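Lilenier Manager: is the October update worth it?

touchline_tom
Bought it Sunday, played 20 matches with Jurkcombe and I've won 3. Every corner ends in a header against me. Has defending been switched off or is it my tactics?

Ocampo_Ultra
It's your tactics. You're playing a high line with Jurkcombe, whose centre halves turn like canal boats.

touchline_tom
They were fine before the update.

greltdale_til_i_die
They were never fine. I had Greltdale top until they changed how tired legs work, and now my lot are on their knees by half time. Sold Dulce Xolalpa for 200 coins in a sulk and she's scored against me twice.

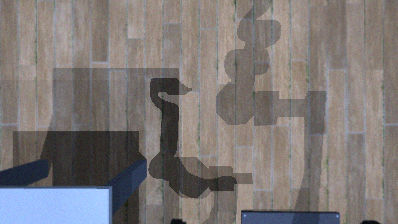

Anyway, the fix is to drop the pressing two notches and rest people midweek. Dull, but I've stopped conceding in the last ten minutes.

Ocampo_Ultra
Disagree. Resting players ruins morale and then Montserrat Arellano asks for a transfer. Press hard, sub early.

greltdale_til_i_die
She asks for a transfer if it rains.

mostly_offside
115 hours in, never touched the pressing slider. Mid-table every season. Very relaxing.

touchline_tom
Dropped the line, lost 4-0. Corners again.

Ocampo_Ultra
Who have you got on the near post?

touchline_tom
You can put someone on the near post?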